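**Fandier eröffnet im September seine erste Ausstellung fürs Wohnen unterm Dach**

Ich schreibe unsere Pressemitteilungen ja immer selbst, und wer mich kennt, weiß: Kurz wird das nie. Also, es ist so weit! Nach 17 Monaten Umbau macht Fandier im September in Calside die Türen auf, in der alten Druckerei Bíró, gleich hinter dem Bahnhof. Dort dreht sich alles um Schrägen, Gauben, Kniestöcke und die ewige Frage, wohin bloß mit dem Kleiderschrank.

Ich bin selbst in einem Dachzimmer groß geworden (mit Beule an der Stirn, jeden Winter eine neue) und habe mich immer gewundert, warum Möbelhäuser so tun, als hätte jeder Mensch vier gerade Wände. Bei uns stehen jetzt 18 Musterzimmer, vom winzigen Kinderzimmer bis zur Wohnküche im Giebel, auf zusammen mehr als 1076 Quadratmetern. Man darf sich überall hinsetzen, hinlegen und auch mal den Kopf anstoßen!

Die Planung hat Ilona Somogyi gemacht, unsere Innenarchitektin, und sie hat mir fast jede meiner Lieblingsideen wieder ausgeredet. »Unter der Schräge will man liegen oder lesen, aber bitte keine Regale bis oben hin«, sagt sie. Am meisten Arbeit steckt in den Farben: Ilona streicht Decke und Schräge gern im selben Ton, gedämpft und eher kühl, und lässt den Boden warm. Ich war skeptisch. Inzwischen sieht es bei mir zu Hause genauso aus, meine Frau hat sich durchgesetzt.

Neu im Programm ist außerdem die Serie Wivesard, 107 Einzelteile, die sich an fast jede Neigung anpassen lassen. Kommoden, Betten, niedrige Bänke, alles aus der eigenen Werkstatt und alles auch einzeln zu haben. Wer seine Maße mitbringt (Kniestock, Neigung, Raumbreite, ein Foto schadet nie), bekommt bei uns eine erste Skizze gleich auf die Hand. Die kostet nichts, auch wenn am Ende kein Auftrag daraus wird.

Geöffnet ist ab 10 Uhr, Parkplätze gibt es im Hof, und zum Start schenkt die Bäckerei von nebenan Kaffee aus. Kolleginnen und Kollegen von der Presse führe ich gern vorab durch die Räume, am liebsten vormittags, da ist das Licht durch die alten Oberlichter am schönsten. Einfach kurz im Büro anrufen und nach mir fragen, ich rufe auch verlässlich zurück.

Norbert Bárány
Inhaber, Fandier
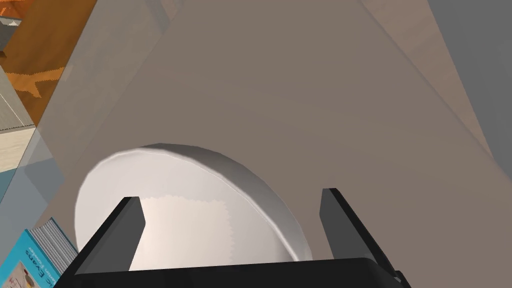
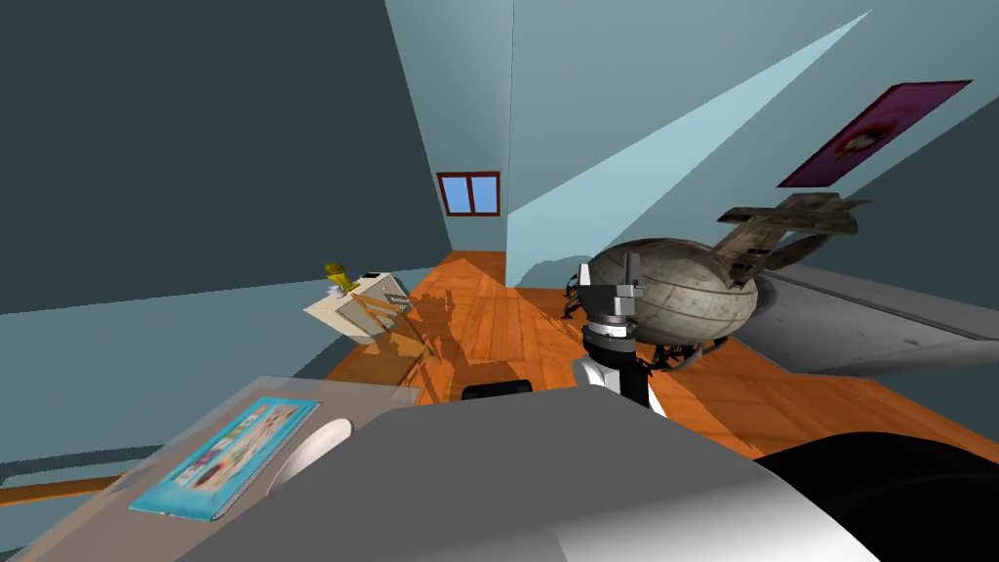 *Computergrafiken: ein weißer Teller (erstes Bild), Dachzimmer mit Holzdielen und kleinem Fenster (zweites Bild). Abdruck honorarfrei.*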